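Cleaning out an old desktop PC - quick tips

Doing this from memory between errands so bear with me. Most of it applies to any older tower that sounds like a hair dryer.

Before you open it
Shut down properly. Unplug from the wall, not just the switch on the back. Hold the power button in for a few seconds after - drains what's left. Then take off every cable. Snap a picture of the back with your phone first or you will be guessing which hole the speakers went in.

Work on a hard table. Not carpet. Not the bed. Touch bare metal on the case before you touch anything else, and again every time you get up for coffee. Lay the tower on its side so the board faces up, much easier on the back and screws don't fall into the fan.

Screws go in a muffin tin. One cup per area. Egg carton works too.
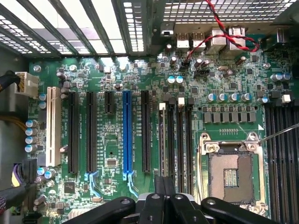 Dust. Canned air, short bursts, can upright. Tip it and you get freezing liquid all over. Stop the fan blades with a finger or a pencil eraser, don't let them spin up like a toy. Start at the top and chase the dust down and out. Better outside on the porch if it's dry, otherwise you are dusting the whole room afterwards.

No household vacuum inside the case. Static. I did it for years and got lucky, Mahnaz Khosravi wrote in after my last page to say she did not get lucky.

Soft paintbrush for the corners. A new one, natural bristle, one inch. Mark the handle so it doesnt end up in the paint can.

Sticky stuff
Cat hair and kitchen grease make a kind of felt. Brush won't shift it. Cotton swab with rubbing alcohol, the strongest the drugstore has, and let it dry all the way before power goes back on. I leave mine overnight. Never window cleaner. Never a wet rag.

Smoker's PC - wear gloves, that's all I'll say.
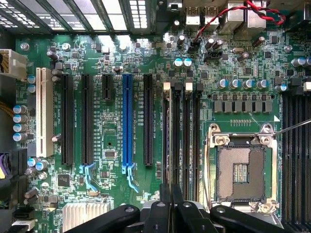
Filters, if you have them, usually pop off the front. Rinse under the tap, dry flat on a towel. If the foam crumbles just throw it out and cut a new peice from a sheet of the same thickness.

Fan still noisy when it's clean? Bearing is going. Don't oil it, replace it. Measure across the old one, corner to corner won't do, you want side to side. 80 mm is common in older towers. Check the plug too before you order.

Coin battery: clock wrong every time you start up means it's flat. Cheap at the grocery store. Note which side faces up.
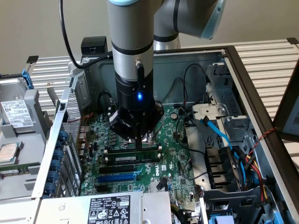 Thermal paste gets people nervous and it shouldn't. You only need to bother if the thing runs hot or you've had the cooler off. With the tower on its side and the cooler out of the way you get straight down to the silver heat spreader on the CPU, and old paste wipes off with alcohol and a coffee filter. No lint that way. Pea sized blob in the middle, cooler straight down, tighten the screws a little at a time going corner to corner. Don't lift it to peek.

Putting it back
Look for loose plugs. Push gently on each one. Tuck wires clear of the fan, a twist tie is fine if it's the paper kind. Cover on, cables back per your phone picture, power on. If it beeps and won't start, nine times out of ten it's the memory - power off, unplug, take the stick out, push it back in untill both ends click.

Next one is keyboards. Elaine Brito's trick with the sticky note is going in.

Print this page | E-mail this page
80 shares | 13 comments

Questions or corrections: write to Elisa Cirillo, Hundatmont Home Tips. © Hundatmont. Last updated 26th February. Back to top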